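Perguntas frequentes sobre a sala comum da Residência Resivholm. Última revisão em agosto, por Sulastri Pillai. As regras da cozinha e da lavandaria estão em páginas separadas.

## Sofá, manta e almofadas

**Quem pode usar a sala?**

Todos os residentes e os respetivos convidados, entre as 8h00 e as 23h00. Depois dessa hora a porta fica fechada, mas quem tiver deixado alguma coisa lá dentro pode pedir a chave na receção.

**A manta às riscas pode ir para o quarto?**

Não. A manta a preto e branco fica sempre no sofá. Para os quartos há cobertores no armário do corredor, segunda prateleira.

**Como se deve deixar a manta?**

Estendida sobre o assento e o encosto, a cair um pouco à frente. Não é preciso dobrá-la nem prendê-la debaixo das almofadas. Se estiver no chão, quem passar que a apanhe.

**Quantas almofadas há?**

Três, todas cor de laranja. São iguais para efeitos de lavagem e as capas têm fecho. Podem ser mudadas de lugar durante o dia, incluindo para a mesinha redonda de tampo branco, desde que ninguém as leve para o pátio.

**Como se lavam as capas?**

A 40 graus, do avesso e sem amaciador. Secam no estendal – a máquina de secar encolheu o conjunto anterior. A manta lava-se à parte e a frio, e só a receção trata disso.

**Entornei café no sofá. O que faço?**

Absorver com um pano seco, sem esfregar, e avisar a receção no próprio dia. Há um produto Zarner no armário da limpeza que serve para o estofo. Não usar lixívia nem o detergente da loiça. Uma nódoa comunicada a tempo não tem custos para o residente. Se for preciso chamar a limpeza externa sem aviso prévio, são cobrados 20 euros.

**Posso comer no sofá?**

Bebidas com tampa e comida seca, sim. Refeições, só na cozinha. A mesinha serve para um copo ou um telemóvel e não aguenta uma pessoa sentada.

## Sacos e objetos pessoais

**Posso pousar o meu saco no sofá?**

Sim, se estiver limpo e se houver lugar para quem se quer sentar. Mochilas de campismo e malas com rodas ficam no bengaleiro da entrada.

**Para que servem os sacos de pano azul-escuros?**

São sacos da residência, para uso de todos. Servem para levar roupa à lavandaria, trazer compras ou arrumar o que ficou espalhado pela sala. Requisitam-se na receção e devolvem-se vazios.

**Como se arruma um saco destes depois de usado?**

1. Esvaziar e sacudir no exterior.
2. Pousar no assento do sofá ou noutra superfície plana, com a alça para cima.
3. Alisar o tecido do centro para os lados.
4. Dobrar ao meio uma vez e meter a alça para dentro.
5. Entregar na receção.

Não dar nós na alça. As costuras cedem nesse ponto e já foi preciso mandar coser dois sacos.

**Os sacos podem ir à máquina?**

Sim, com as capas das almofadas, mas separados da roupa branca. O azul ainda larga tinta nas primeiras lavagens.

**Deixei um livro na sala e já lá não está. Onde procuro?**

Primeiro na prateleira ao lado da porta. Os livros encontrados no sofá ou no braço do sofá são postos ali ao fim do dia. O resto dos objetos perdidos vai para a gaveta da receção, onde fica durante 40 dias. Carregadores e auscultadores devem ter nome, ou torna-se difícil saber a quem entregar.

**E se eu encontrar um saco sem dono?**

Não o abrir. Entregar na receção e dizer onde estava e a que horas foi encontrado.

## A sala em imagens 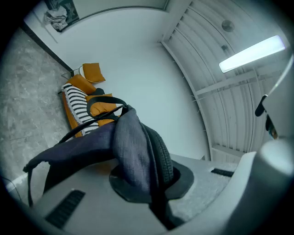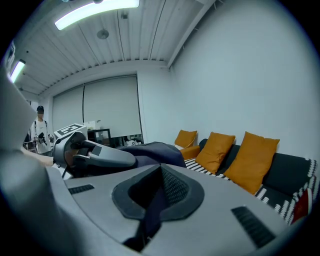
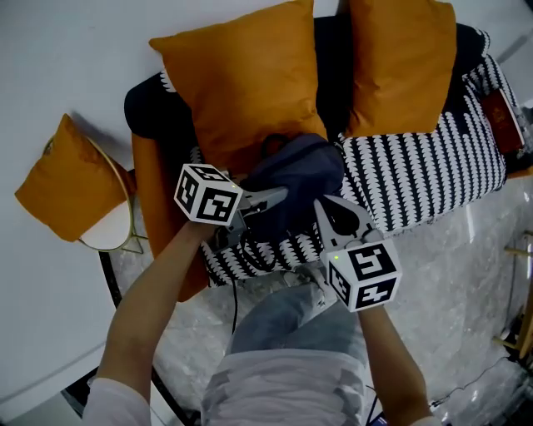
*Sala comum. Tecido azul-escuro e almofadas cor de laranja nas três fotografias; a manta a preto e branco aparece na primeira e na terceira.*

## Outras questões

**Posso mudar o sofá de sítio?**

Não sem falar com a receção. O tapete redondo e a mesinha podem ser afastados para ganhar espaço, e voltam ao lugar no fim. O chão risca com facilidade: levantar os móveis, não arrastar.

**A sala pode ser reservada?**

Pode, por períodos de duas horas. O pedido faz-se na folha junto à porta, com nome e número de quarto. A reserva do grupo Toledo mantém-se até ao fim do mês.

**Com quem falo se alguma coisa estiver estragada?**

Com Niall Menzies, na receção, de manhã, ou com Duyên Đàm, à tarde. Fora desse horário, deixar um bilhete na caixa do correio interno – indicar o que se estragou e deixar a peça na sala, mesmo que pareça não ter arranjo.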